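Flarnon Housing Association
@FlarnonHousing
May 16, 2021

The Association has completed its review of damp and mould reports from the Bestport district. The findings are set out in this thread, with the arrangements that will apply from next month. The full report is available from the Bestport office on request.

The review covered around 200 homes on the Fendano estate and at Bedoya House. Both were built before mechanical extraction was standard in bathrooms, and both have had replacement windows fitted since. The older frames let in a good deal of air. The newer ones do not, and the number of reports has risen as a result.

Most reports concerned bedrooms. Kitchens came second and bathrooms third, an order that surprised our surveyors, who had expected it to be reversed.
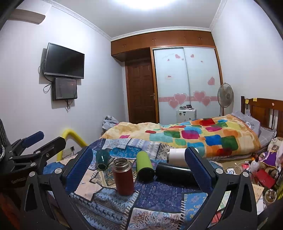

Condensation forms when warm, moist air meets a cold surface. In a bedroom this is usually the outside wall, the window reveal or the corner behind a wardrobe. Plain white walls such as these have one advantage in that early grey or black spotting shows readily against them, whereas on patterned wallpaper it may go unseen for a whole winter. Residents are asked to look at corners and skirting boards at least once a month between October and the spring.

Where spotting is found, it should be reported even if it wipes away. A mark that returns in the same place tells the surveyor a great deal. Please do not paint over it before the visit.

Reports may be made by telephone, through the residents' portal or in person at the Bestport office. Please give the room, the wall affected and whether that wall faces outside. A reference number will be issued, and it should be quoted in any later correspondence.

From next month the following times will apply. A surveyor will attend within 11 working days of a first report. If mould is present in a room used by a child under four, or by anyone with a diagnosed breathing condition, the visit will take place within two working days.

The Association wishes to be clear on one point raised repeatedly at last year's open meetings. Residents will no longer receive the standard letter advising them to open windows and heat their homes before a visit has been made. That letter has been withdrawn. Advice will be given in writing after the survey, and only where the survey supports it.

Some causes lie with the building, and the Association is responsible for putting these right. They include failed pointing, blocked or broken gutters, missing loft insulation, faulty extractor fans and leaks from pipework or from the flat above. At Bedoya House the north elevation will be repointed in full. Scaffolding notices will be delivered to each door before work starts.

Other moisture comes from ordinary daily life, and no household can avoid it. Cooking with lids on pans, keeping the bathroom door shut after a bath and leaving trickle vents open will all help. So will a gap between large furniture and an outside wall. A hand's width is enough.
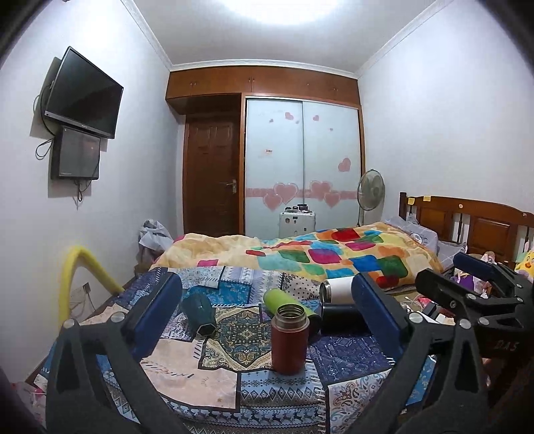 Could you say what happens if the trickle vents were painted shut before we moved in? Ours have never opened and we were told at the last inspection that this was for us to sort out.

In answer to the above: painted or seized trickle vents are a repair, and the Association will free or replace them at no charge. The advice given at that inspection was wrong. Please report the vents through the portal under "Windows" and mention this thread. Inspecting staff have been reminded of the policy.

Several residents have asked about dehumidifiers. The Association holds a small stock for loan following leaks or floods. They are not issued for condensation, where they tend to hide the cause, but a surveyor may recommend one while repair work is under way. Where that is done, a contribution towards the electricity used will be credited to the rent account.

Claims for damaged clothing, bedding or furniture should be made on the form held at the Bestport office. Photographs are helpful but are not required. Please keep damaged items until a surveyor has seen them, unless they are a risk to health.

Residents who are unhappy with the outcome of a survey may ask for a second visit by a different surveyor. The request should be made in writing, and large print or translated copies of the form can be supplied.

Replies to this thread will be read during office hours. Please do not post your address or reference number in public.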